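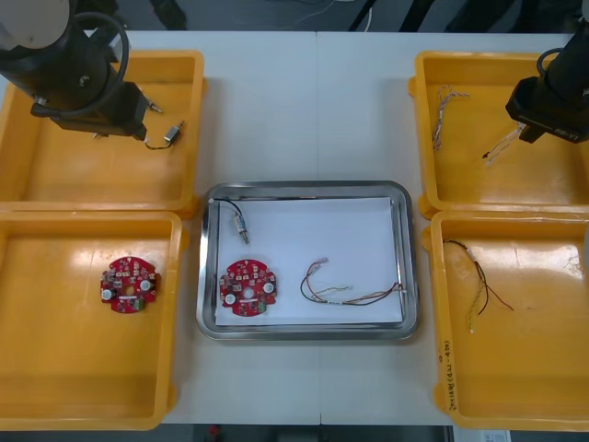 *Four yellow trays and a stainless steel one on a white table.*

## Tray hire from Sequeira: your questions

**What can I hire?**

Plastic trays, metal trays, lidded crates and stacking racks. The plastic trays come in yellow, blue and clear. Everything is listed with its inside measurements on the hire form.

**Is there a minimum order?**

Yes, eight items. They can be of different types. If you need fewer than that, the Ciltow shop lends single trays over the counter for a deposit.

**How long is the hire period?**

Seven nights, counted from the day you collect or the day we deliver. You can extend once by email as long as we hear from you before noon on the last day. Longer hires are priced separately.

**Do you deliver?**

We deliver in Ciltow and Lovus. Delivery is free on orders over £175. Below that we charge a flat fee, shown before you pay. For Sunari and the villages beyond it, please collect, or arrange your own courier.

**Can the trays be used for food?**

The metal trays and the clear plastic ones can. The yellow and blue ones are sold to us as general storage and we don't hire them out for food, even with a liner. Caterers usually take the clear trays with lids.

**Do I have to wash them before returning them?**

Scrape or rinse off anything loose. We do the proper wash here. Trays that come back with paint, glue or set plaster on them are charged as damaged.

**Can they go in a dishwasher?**

Metal ones, yes. Plastic ones warp on hot cycles, so wash those by hand in warm water.

**Can I write on them?**

Please use the tie-on labels we supply. Sticky labels leave a residue, and marker pen stains the plastic for good.

**What if something is lost or broken?**

Tell us when you return the order. Replacement prices are on the back of your hire note. Light scratches are expected and we don't charge for them.

**How do I get my deposit back?**

It goes back to the card you paid with once the order has been checked in. Allow a few working days for your bank to show it.

**Are you open all year?**

We close for stocktaking in February. Orders already out at that time can be kept until we reopen at no extra cost.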